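4.2 Input latency when Android apps run in a desktop window

We next looked at what happens to touch input once an app no longer owns the whole screen. Prior work mostly measured full-screen emulators, where one event queue feeds one guest. Windowed layers are messier. The host has its own pointer queue, the guest has another, and the compositor sits between them with its own idea of when a frame is done.

Two layers tested: Vudden, which translates system calls directly, and Starnach, which boots a full guest image. Same host machine, same display, same set of apps. Key mapping left at defaults in both.

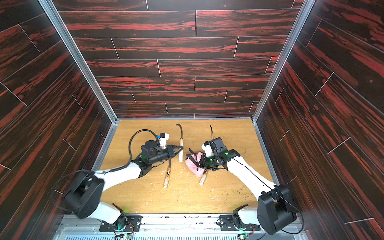
Figure 3. Photo: Kerubo Mohamedi

Each trial sent a scripted tap to a test app (Mulow) and logged the time until the matching frame reached the compositor. We ran 1,000 taps per layer per window size. Three window sizes: phone portrait, half screen, full screen. Taps that landed during a resize were dropped from the set and are treated seperately in 4.4.

Vudden was the quicker of the two at every size, as expected. Less expected — the gap got smaller in full screen, where Starnach skips one copy of the frame buffer. In portrait windows Starnach paid for that copy on every frame, even when nothing in the app had changed. Switching off the guest's own vsync helped, but then scrolling tore badly and two of the apps refused to start.

Key mapping adds its own cost. A mapped key press has to become a fake touch, and both layers hold the touch for a minimum time so the app does not ignore it. Fine for menus. Bad for rhythm games, where the hold overlaps the next press and the guest sees one long touch and not a pair. We patched the hold time down in Vudden and the merged presses mostly went away. Starnach does not expose the setting so no comparison there.

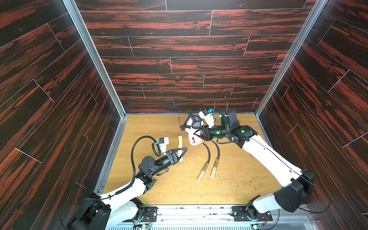
Background load mattered more than we planned for. With a sync job running in the guest, 840 of the 1,000 portrait taps on Starnach missed their first frame. Same job on the host side, almost no change. This points at the guest scheduler and not at the CPU as such, which had plenty of room in both cases. Pinning the input thread to its own core brought most of it back.

Multi-window was only tried briefly. With 2 apps open, focus changes sometimes ate the first tap, on both layers. Mbwambo, the launcher we used for scripting, may be partly to blame: it raises the window and sends the tap in the same call. Adding a short wait between them fixed it on Vudden. On Starnach it still happend now and then, and we have not traced it further.

Limits. One host, one driver version, a small set of apps. The driver was updated in September and the early portrait runs were redone on the new one; the old numbers are not used anywhere in this section. Mouse input only — a real touch panel goes through a different path on the host and would need its own baseline.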